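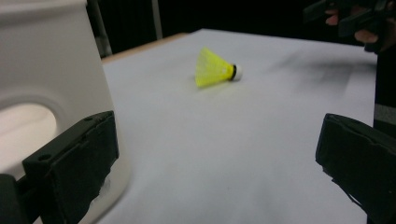

*A yellow shuttlecock on the covered table, with a white plastic object at left. Unton's draft treats the surface and the container as part of the setup record.*

Unton has released a draft code of practice for recording manipulation demonstrations with hand-held grippers, the first document from the group to cover human-operated tools. It applies to tabletop tasks on small objects and sets minimum requirements for setup, handling and the rejection of recordings. Comments are open until the end of October.

The draft runs to 15 clauses. Seven are mandatory for any site that wants to share recordings through the Unton exchange, and the rest are advisory. Sites already contributing, including the Gotonside workshop and Daza, will have to meet the mandatory clauses before their next delivery.

"Most of the disagreement between sites was over when a recording starts and stops," said Javiera Gaete, who edited the text. "Two sites could do the same task on the same object and send us files that could not be compared. The draft fixes the start state and the end state and leaves the motion between them to the operator."

## Surface and background

Clause 3 requires a plain, matte work surface in a single color. Paper coverings are allowed. Creases and waves in the sheet are acceptable as long as they do not move the object or hide its outline, and the covering must be replaced when it tears. The background beyond the far edge of the table should be dark and free of moving items.

Shadows cast by operators are permitted. An earlier version would have barred them, but test sites reported that the rule could not be met with overhead lighting and two people at one table.

A surface record must be made for each session with the target object absent and all fixed items in their working positions. Containers that stay on the table count as fixed items.

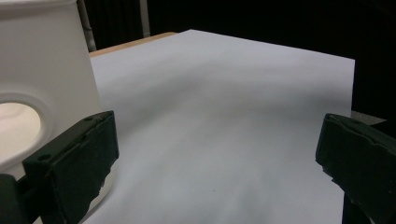 ## Two grippers at one table

Clause 6 covers sessions in which a second gripper works within view of the first. Each tool must carry its own identifier, and the session log must state which tool makes contact with the object. Operators are to agree on an approach side before starting. A hand may appear in the recording, but only the gripper fingertips may touch the object between the start and end states.

For light objects with an uneven shape, such as shuttlecocks, the log must also name the part to be grasped. Base and skirt grasps are filed as separate tasks.
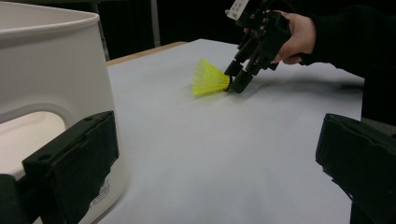 *A second hand-held gripper with its fingertips at the base of the shuttlecock. Base grasps are logged separately under clause 6.*

## Wear and rejection

Finger pads are to be inspected every 100 grasps and replaced when surface damage reaches the contact face. Frayed tape outside the contact face is recorded but does not take a tool out of service. Sites must keep rejected recordings for review, with a reason code, until a batch of 200 has been accepted.

Oriana Riquelme of Irner, a company that supplies gripper pads, said the inspection interval was workable but that the draft needed a definition of damage. "Two technicians will read 'reaches the contact face' in two ways," she said. "We have asked for a depth in the final text - or at least a reference photograph."

Gaete said the request would be considered along with other comments. The mandatory clauses will be reissued as a separate checklist once the comment period closes.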